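How Our Workshop Robot Learns to Use Its Hands

A page for young readers from the Wirnbridge shared workshop
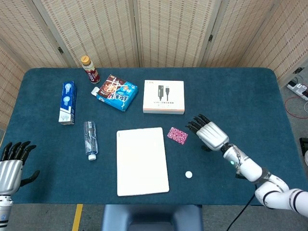
Why does a robot need fingers?
A robot needs fingers when it must hold many different shapes with the same hand. A hook can lift a bag and a magnet can lift a nail, but a hook cannot pick up a pencil, and a magnet does nothing with a biscuit.

We are building a robot with two arms and we call it Fukum. It lives in our workshop beside the table where it practises. The fingers are black with joints in them, like yours, and the arms are white with black rings where the parts meet. Each ring is a place where the arm can bend or turn.

Try this at home. Put your hand flat on the table and bend only one finger. Did the finger beside it move also a little? In your hand some muscles and tendons are shared, so the fingers like to travel together. In a robot, the builder has to decide which fingers move alone and which move together.

What is inside?
In the arm there are motors. A motor is a thing which turns when electricity goes in it. The electricity comes through cables, and the orders come through cables too. An order is very short. It says something like "turn this joint a small bit to the left". For one simple movement, such as reaching to a box, our computer sends 845 orders. You do it without thinking!

How does the robot know where the things are?
It has a camera, and the computer looks at the pictures from it. But a picture is only many coloured dots. The computer must learn which dots are the bottle and which dots are the table. A clear bottle is a difficult one, as you see the table through it. A box with straight sides is much easier. On our table we like to have both sorts, some things standing up and some lying down, so that the robot does not learn only the easy ones.

The cloth on the table is felt, in a dark blue-green colour. Felt is soft and things do not slide so quickly on it. Before, we worked on a bare board, and every time Fukum touched a bottle it rolled away to the floor.

Why is a small flat thing so hard?
Put a coin on a table and pick it up. Watch your fingers well. Perhaps you used your nail, or you pulled the coin to the edge. A robot hand has not always a nail, and it cannot feel the coin in the way you feel it. A card is difficult for the same reason. Last December we did 107 tries with a playing card and Fukum lifted it 8 times. We were very happy with the 8.

Can I make a hand too?
Yes, from card and string. You need thin card, drinking straws, string, sticky tape and scissors. Ask an adult to stay near for the cutting.

Draw round your hand on the card and cut it out.
Fold each finger where your own finger bends.
Cut short pieces of straw and tape one between the folds, and one on the palm under each finger.
Put a string through the straws of each finger and tape the end at the fingertip.
Pull the strings slowly.

If a finger does not close, the fold is too stiff. Bend it to both sides a few times and pull again.

Words to remember
Joint: a place where an arm or a finger bends.
Motor: a machine that makes things turn.
Grip: the way a hand holds something.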